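In defence of the dull souvenir

My aunt Nighat Paracha has never come back from anywhere without a fridge magnet. She has 76 of them at the last count (hers, I'd never dare), and when I was younger I thought this was about the saddest thing a grown woman could own. Magnets! From places with actual mountains in them!

I've changed my mind completely, and I'd like to make the case for tat. Little models, thimbles, tea towels with recipes nobody will cook, snow globes, tiny castles, all of it.

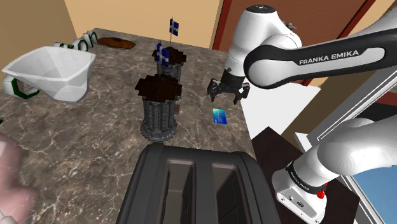
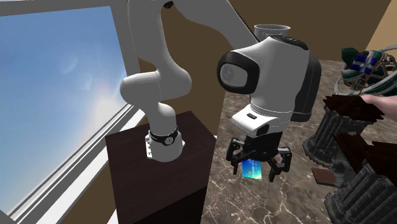 The usual complaint is that souvenirs are rubbish, made far away from the place whose name is painted on them. Well, yes. I bought a china donkey in Iltura last June and I'd be amazed if it was born within a thousand miles of Iltura. But I didn't buy it as a fine example of local craft. I bought it because it had been raining for two days, our boots were soaked, and the only open door on the high street belonged to a shop full of donkeys. We stood in there dripping for most of an hour. The woman behind the till made us tea. When I look at the donkey I get the tea, the boots, the smell of the paraffin heater, the lot. A tasteful hand-thrown bowl from the gallery up the hill would have given me a bowl.

My friend Adeel Ghumman disagrees with every word of this and has told me so at length. He says you should bring home photographs and nothing else, because photographs don't need dusting. He has thousands of them on his phone. I asked him to find me one from his week in Skallerico and he scrolled for so long that our food arrived, and then he gave up and ate. I rest my case, or at least I lean on it a bit.

I do take the point about clutter. I live in a small flat, and there's a limit to how many donkeys a windowsill will bear. I also take the point about money, which is where I get cross, to be fair to the other side. There's a gift shop at Clumgate that you have to walk through to get out, and it is laid out so that everything under the height of my elbow is aimed at children. My niece Humaira worked this out at the age of four. By five she had a technique, which was to fall in love with something near the door and carry it in silence all the way round until you'd feel like a monster for taking it off her. The thing she chose was a pencil with a rubber sheep on the end. It never wrote a single word. It's still in her pencil case and she's fourteen.

So perhaps what I'm defending is small tat. The pencil, the magnet, the badge. I can't get excited about the big stuff, the three-foot carved giraffe that has to have its own seat on the coach. Once a souvenir starts costing real money you begin to fret about whether it goes with the curtains, and whether you were had, and it stops being a memory and turns into furniture. My neighbour Sorin Rusu brought back a brass lamp from his honeymoon that weighed as much as a toddler, and he's apologised for it in three different houses.

The other thing I'd say is that it has to be yours, or given to you by someone who was thinking of you. I've seen boxes of old souvenirs at car boot sales, nearly 100 spoons in one of them, each with a little enamel crest, and I could hardly look. They were somebody's summers. I bought one anyway, from Virk, where I've never been. It does nothing for me at all! I stir my coffee with it and think about coffee.

My aunt, meanwhile, can do the whole fridge from memory. Ask her about the wonky one with the lighthouse and you'll get the ferry, the seasick vicar, the sandwich she dropped, and what my uncle said about the sandwich. He's been gone a while now and she doesn't talk about him much in the ordinary way of things. She does when she's getting the milk out, though. I've started asking about a different magnet each time I visit, and I've got plenty left to go.

I'm off to the coast in a fortnight. She has asked for one with a crab on it.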